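2021-10-07
Fabric lab notebook, shrinkage and pilling

Back on the Purovby wool blend. Second wash series closed out this morning, so this is me writing things down before I lose the loose sheets again. The April sheets are still missing, and I maintain they were in the blue folder.

Recap for whoever reads this after me. Purovby sent us 73 swatches, cut square, no marker lines, warp direction indicated by what I can only call a suggestion of a notch. We marked them ourselves with the laundry pen and the steel template. Swatches 1 to 20 went to the control drawer. The rest were split over the detergent arms, A (Arkitz liquid), B (Najjar powder) and C (plain water, the arm everybody forgets to be grateful for).

Arm C is boring, as it should be. Length change small, all one sign, scatter mostly my own ruler hand.

Arm A went as expected up to the third cycle and then the edges started to curl. Curl is a nuisance to measure. If you flatten the swatch with the glass plate you stretch it, and if you don't flatten it you are measuring a potato chip. Settled on the glass plate for 6 minutes, then read. Whoever did the first readings without the plate (it was me) has been asked to redo them.

Arm B felted. Not a little. Swatch 53 came back with the handle of a beer coaster and I could no longer find the weave under the loupe. Its neighbors from the same load are stiff but readable. Things I have thought of so far:

- overdosed powder, scoop heaped instead of leveled
- powder clumped in the drawer and went in late, all at once
- 53 sat against the ballast towel the whole time and got the worst of the rubbing
- bad cut from a different roll, in which case Purovby owes us an explanation and probably more cloth

The scoop is my favorite. I weighed five scoops as I would normally take them and five leveled, and the first lot was heavier every single time. From now on we weigh the powder. The scoop has been moved to the plant shelf, where it can do less harm.

Water hardness: the strip from the tap at the sink and the strip from the tap behind the washer do not agree with each other. They are on the same pipe as far as I know. Opened a fresh tube of strips and now they agree, with a third value. Written on the inside cover, all three, with a question mark after each.

Pilling. Ran the tumble box on the A swatches only, as B has nothing left to pill. Graded against the photo cards under the north window. Card 3 has a coffee ring on it which is beginning to influence my judgment, since anything with a brown halo now looks like a 3 to me. Asked Drirkgate for a new set. Their reply thanked me for my interest in their range of greeting cards. Will try again and use the word "standards" in the subject line.

Lint, dry weight in mg, pooled over arm A: 292. That is before the static problem. After the static problem, some of it was on my sleeve. I have entered 292 and noted the sleeve.

Conditioning. The room crept up in humidity after lunch, again, same as every time the door gets propped open with the stool. I taped a note to the stool. The note is now on the floor and the stool is in the door. Swatches stayed in the cabinet until it settled, so the afternoon readings are all later than the plan says. Corrected the times in the sheet in red.

Drying. We have been line drying everything flat on the mesh, because the protocol says so and because tumble drying wool is how you make doll clothes. But the customer's customer is going to tumble it whatever the label says, so I want a fourth arm. Low heat, short cycle, C water only, so that the powder can't be blamed for it. Need to decide on ballast before then. Cotton towels shed on everything and the polyester ones make the static worse (see sleeve).

To do:

Weigh out powder doses into the little jars, label the lids AND the jars
Redo first A readings with glass plate
Re-cut template corner, it has a burr and snags
Ask Purovby which rolls the swatches came from
Write up arm D on one page, one, before anyone asks for a meeting about it
Find April

Loupe is in my desk drawer, not in the loupe box. The loupe box has the spare pen tips in it. I know.

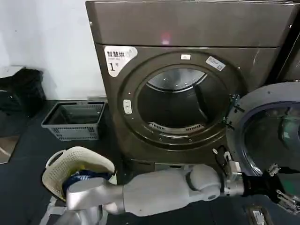

Dryer no. 1, door ring and drum.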